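Stock shows zero after nightly import (Sellby shop, Iltent connector)

Status: Solved
Product: Iltent connector for Sellby
Opened by: Sølve Amundsen
Opened: Tuesday, March 16, 2021

Hello,

We run a small web shop for kitchen and household goods on Sellby. We use the Iltent connector to read the stock file from our wholesaler, Ukico, every night at 2. This has worked well from December until last week.

Now the problem. After the import is finished, 113 products have the stock value 0, although the file from Ukico gives a normal value for them. The customers see "Sold out" and can not put the product in the cart. If I correct the value by hand it stays correct during the day, and the next night it is 0 again.

The file has 3,002 lines without the header. The log of the connector says that all lines were read and that there were no errors. I have kept the file from the last good night and the file from the first bad night, and I can send both.

The products which are affected are mixed. There are dish racks, drying mats, a few lids, and almost everything in the Loureiro series. Other products in the same categories are fine. For example one dish rack goes to 0 and the one beside it in the list does not.

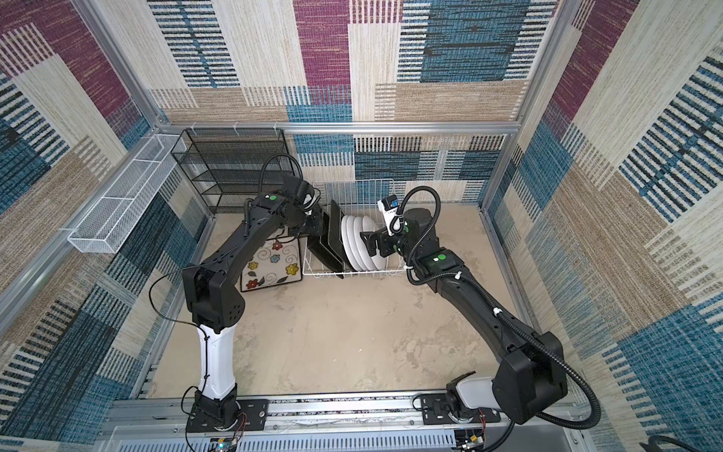
Dish rack in white wire, with four plates standing.

What I have tried already:

- Started the import by hand in the middle of the day. Same result.
- Emptied the cache in Sellby and in the connector.
- Deleted one of the affected products and let the import make it again. It was made with the correct name and price, but with stock 0.
- Turned off the rule "Hide product when stock is low". No change.
- Opened the file in a spreadsheet and looked for empty cells in the stock column. There are none.

I have not changed any settings in the connector this year. I would be thankful for a hint where I should look next.

Regards,
Sølve Amundsen

Reply from Iltent support

Hi Sølve,

Thanks for the clear report. Please send us both files. Could you also tell us which version of the connector you have (Settings, then System, bottom line), and whether you opened the files in a spreadsheet before saving them? A spreadsheet can change numbers when it saves, so we need the files exactly as they came from the supplier.

Reply from Sølve Amundsen

Both files are sent now through the upload form. They are the original ones. I made a copy before I opened anything in the spreadsheet.

The version is written as "current, automatic updates on". I do not find a number there. Maybe I look in the wrong place.

One more observation, which I should have made earlier. I sorted the affected products by their stock in the Ukico file, and all of them have a stock over 999. The smallest has 1,000 pieces. No product with a lower stock is affected. So perhaps it is a matter of how large the number is and has nothing to do with the category.

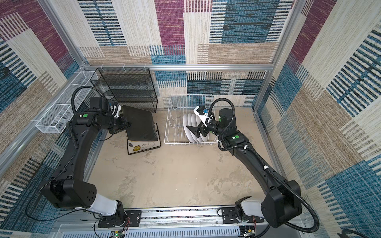
I compared the same line in the two files after this. In the good file the stock is written as four digits together. In the bad file there is a space after the first digit, so it looks like "1 240". In the spreadsheet I could not see this, it displays both in the same way. In a simple text editor it is easy to see.

I then took 10 of the affected lines, removed the space by hand and imported only these lines. All of them got the right stock. With the space put back they went to 0 again.

I tried to remove the space with the "Trim" option under Field rules, but it seems that Trim takes only spaces at the beginning and at the end. Is there another rule for spaces inside of a value?

Reply from Iltent support

Hi Sølve,

You found it. We see the same thing in your files. The character is a non-breaking space used as a thousands separator. The connector does not accept it in a number field, treats the value as text and saves 0. It should give you a warning in the log, and we have reported this as a bug on our side.

To fix it now:

1. Go to Field rules and choose the stock column.
2. Add the rule "Replace".
3. In "Find", paste the space copied directly from the file. A space typed on the keyboard is a different character and will not match.
4. Leave "Replace with" empty.
5. Move the rule above "Convert to number" and save.

Reply from Sølve Amundsen

Thank you. At first it did not work, then I saw that I had the new rule under "Convert to number". After I moved it up, the manual import was correct, and the import last night also. All 113 products can be ordered again.

I wrote to Ukico too. They confirmed that their export was moved to a new system last week and that the number format came with it. They will consider changing it back, without a date. If they do, can I leave the Replace rule where it is?

Reply from Iltent support

Yes, you can leave it. When there is no space to find, the rule does nothing. I am closing the ticket now, and you can open it again by replying here.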